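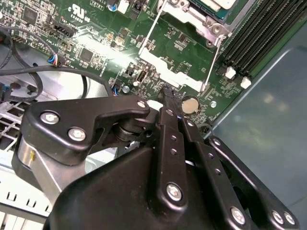 **Do applicants need a teaching certificate for the school placements?**

A degree in any school subject and one full year of classroom or tutoring work are enough. A certificate is counted in the applicant's favor at the shortlist stage.

## Placement teachers, secondary level – two posts

Curnisier places visiting teachers in partner schools outside their home country. We are filling two posts at the Clommont school, one in mathematics and one in English language. Both start in February and run for two terms.

**Duties**

- Teach 18 periods a week, grades 8 to 11
- Share lesson plans with the local department head
- Mark term exams within five working days
- Run one after-school club

Class sizes vary by grade. The school has around 624 students, most of whom walk in from the surrounding villages. Lessons are in English. Staff meetings are partly in the local language, and an interpreter attends.

**Terms**

- Shared house on the school grounds, water and power included
- Return airfare, booked by Curnisier
- Living allowance of $225 a week, paid in arrears
- Medical insurance and required vaccinations

The allowance is not a salary and may be taxable at home. Partners may share the house but are not covered by the airfare or insurance.

**How to apply**

Send a resume, two references and a one-page outline of a lesson you have taught to Dorota Wieczorek, placements office. Put "Clommont" and your subject in the subject line. Background checks are done after interview – please do not send police certificates with the application.

Posted June 7, 2026. Applications are read in order of arrival, and the listing comes down once both posts are filled.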